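Teron Laboratory Course
Handout 4: Gathering demonstrations for a two-arm packing task

Read this before your first session at the bench. It assumes you have done the safety induction and can start and stop both arms without help. Handout 3 covered the control loop and is not repeated.

1. What is being collected

A demonstration is one complete run of the task by a human operator, stored as a time series. Each time step holds the camera views, the joint positions of both arms, the opening of both grippers, and the command sent by the operator. The learning system sees nothing else. If the operator knows something that does not appear in these signals, the policy cannot learn it. Keep your eyes on the camera views while you work and do not lean over to look at the table directly.

Streams are recorded at 30 frames per second and aligned on the time stamp of the fixed camera. A stream that falls more than 2 frames behind makes the run invalid. The recorder (Vundano) flags this when the run is closed.

2. The task

The task is to pack a takeaway order: paper bag, cup carriers, cups, lids and stirrers. The instruction text stored with a run must name the items that were handled and the place where they ended up. "Put the carrier in the bag" is acceptable. "Tidy up" is not.

The items were chosen for what they demand of the grippers. Moulded pulp bends under a firm grip and has no flat faces to hold. A nested stack of cups can lean or come apart. Stirrers are thin, lie across one another and seldom separate cleanly. A paper bag changes shape whenever it is touched, so its opening has to be found again on every run.

3. Use of two arms

Many first-time operators drive one arm and park the other. The resulting data teach the policy that the second arm may be ignored. Plan the run so that both arms have a part. One usually steadies or opens something while the other carries. Where the arms must cross the middle of the table, one goes first and the other waits clear of it. Pauses of this kind are useful data and should not be cut out.
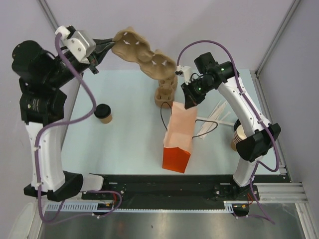
The order of actions should be settled before recording starts. Within a batch, keep to the same order. Between batches it may change, and the change goes in the batch note. Mixed orders inside one small batch give the policy two answers to the same view, and with few runs it tends to produce an average of the two, a motion that reaches neither object.

4. Varying the start

Reset the table between runs. Use the layout sheet for the first run of each batch and then depart from it:

- move the bag and change the direction its opening faces
- lay the bag down in some runs and stand it up in others
- change which items are near each other, including partly hidden ones
- drop the stirrers in a fresh heap; do not arrange them by hand

Do not vary the camera mounts, the lighting or the height of the table. These are held fixed for the whole course set, and any change to them is recorded as a new set.

A batch is 10 runs. Stop after each batch and check it before going on.

5. Failed grasps and corrections

A missed grasp followed by a successful second attempt is kept. Mark it "corrected". It shows the policy how to get back from a bad position, and sets made only of clean runs perform poorly here. A run in which an item leaves the table, or in which a hand enters the enclosure, is marked "void". Void runs are kept on disk but left out of training.

Do not repeat a run merely because it was slow. Do repeat it if you hesitated for a long time with both arms still, as long idle stretches are copied by the policy very readily.

6. Checking a batch

Play back every run at double speed in the Flasano viewer. Confirm that the instruction text matches what was done, that the gripper signal closes when the fingers close, and that the last frames show both arms clear of the items. The course set stands at 1491 accepted runs. The split into training and held-out parts is made by batch, never by single run.

7. To hand in

One checked batch per pair, with the batch note. State the order of actions, the starting layouts used, the number of corrected and void runs, and the cause of each void.

Background reading: Spahić notes, section on copying errors over long tasks.

Due June 25, 2026.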